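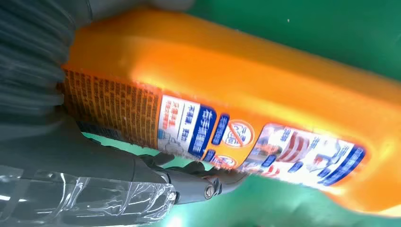 Hands, wrist cameras and a lot of orange bottles

Quick one from the Grernelmont bench, written in a rush as the newsletter goes out on Saturday, March 31, 2018 and I only finished the log last night. Sorry if bits are out of order.

Some of you asked in February what happened with the Zarnura hands. Well, they're on. Both sides, full set of fingers, own wrist cameras. The old two-jaw pair is in a drawer and I've been comparing against the numbers we took with those before Christmas. Same bottles, same table height, same Soluvau controller, so it's as fair as I can make it with the time I had.

The numbers first, for anyone who only reads that far. 131 picks with the new hands, all bottles lying on their side. 13 dropped or never properly held. Old jaws did worse on the same job, but I lost one page of the log and won't quote a figure I can't back up. Worse by enough that you noticed standing there, put it that way.

Why bottles on their side? Standing up is too easy. Anything can pick up a bottle that stands still and has a neck. Lying down it rolls, it's slippery, the label is a different surface from the bare plastic, and the grip you want depends on which end you come in from. Neck end is narrow and the thumb goes round nicely. Base end is fat and the fingers end up sort of draped over the top, pressing down on it. Looks fine from above. Then you lift and it squirts out.

So most of the failures are base end grabs. No great surprise. What I didn't expect was how different the same grab looks on the two sorts of camera.

Head camera: lovely. Whole table, both hands, where the bottles are, which way the necks point. For planning a pick it's all you want. For knowing if you have actualy got hold of the thing, no use at all, the fingers and the back of the hand hide it. Wrist camera is the other way round. Nearly all bottle, a bit of finger, hardly any table. You get the print on the label before you get any idea where you are. But if the bottle starts to creep against the finger it's there to see, long before the head view shows anything.

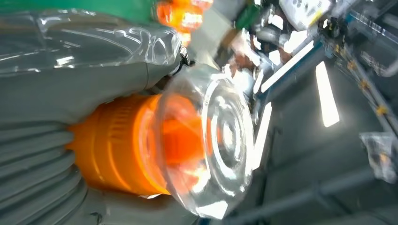 Clear plastic is a pain, by the way. The orange ones are easy to find, big block of colour on green. Clear ones pick up every lamp in the room and the edges come and go. The cap is often the only part the finder is sure about. For now I've told it to go looking for the cap first and work back from there, which is a bodge but a bodge that runs. If anybody at Haworth has a better way for see-through stuff please shout, I know you had trouble with the jars.

Blur too. The wrist swings, the picture smears, the finder sulks for a moment and then jumps. Slowing the arm near the bottle helped. Shorter exposure helped more but then it all goes dark and you need more light, and more light means more glare on the plastic. Round and round. Left it at the slow arm for now.

Exposure and white balance should be locked by the way, both wrists. I had the left on auto for a whole morning without noticing. A big orange thing fills the view, the camera decides the world is too orange and corrects it, and the green mat goes a funny colour. Those picks are thrown out, they aren't in the 131.

Fingers next. Grip surface is good on the bare plastic, less good on the label, the label can shift a touch under the load. Thumb is the weak spot. It wants to close a shade before the fingers do and pushes the bottle away. Soluvau lets you set a delay per finger, so the thumb now waits. That one setting cured more than anything else I tried. Should have done it on day one. The delay is in the hand file, same place as the force limits, not in the arm file where the manual says it is. Cost me an afternoon, that did.
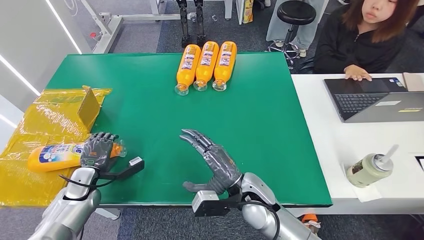

Two arms together is a different story. One hand steadying while the other picks works well when they're well apart. Close in, the wrist modules stick out further than you think and they want to meet in the middle. I've put a keep-out box round each wrist in the controller, and it's on the generous side. Means there is a strip in the middle of the table neither arm likes to go into at speed. Can live with that. If you copy my setup, copy the boxes as well, please don't just take the arm paths.

Cables. Every time. The loop off the wrist needs enough slack for a full turn but if it hangs too low it catches on the front of the table when the arm comes back. I've shortened mine twice and lengthened it once. Haworth ran theirs under the forearm cover and had to take the lot apart when a plug came loose, so pick your poison.

Plastic film and bags are the next thing to try, after the bottles. Thin sheeting drives the depth reading potty, half the points go through it and the other half sit on top. Early goes were hopeless. The fingers do close on it all right, the trouble is knowing where it is. I want to give that proper time and not squeeze it in between other jobs like I did the clear bottles.

Things on the bench that still need sorting, in no order:

Left thumb delay is still a guess, right one is measured.
Wrist cameras drop a frame now and then when both arms and the head camera record at once. Might be the hub.
Force limit for the fat end of the bottle. Too low slips, too high dents. There's a gap between the two but it's narrow.
Somebody needs to wipe the lenses before each session. They pick up finger marks when the hands are being handled, and then everybody blames the focus. (Me included.)

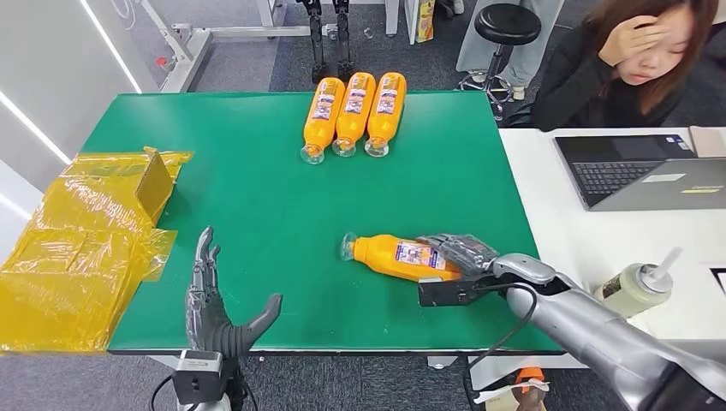 Right hand on the base end of the fourth bottle, left hand open, the other three lying at the back of the table.

Would I keep the new hands? Yes. For boxes I'd go back to the jaws tomorrow, they're quicker and there is less to go wrong. For anything round that's lying down, fingers. And I wouldn't run either without a camera on the wrist now, not after seeing how much the head view misses.

On price I can't say much, ours came on loan from Zarnura and go back in 5 weeks unless Grernelmont finds the money. If you want to try them on your own stuff, get in touch before then. Bring the objects, not just a list of them please, last visitors turned up with a spreadsheet and we ended up testing on somebodys lunch box.

Logs and controller files are in the shared folder under Grernelmont, bottles. The clear bottle runs are in their own folder as the finder settings are different. Don't mix them. More on the film and bags next time if the frame drops are fixed by then.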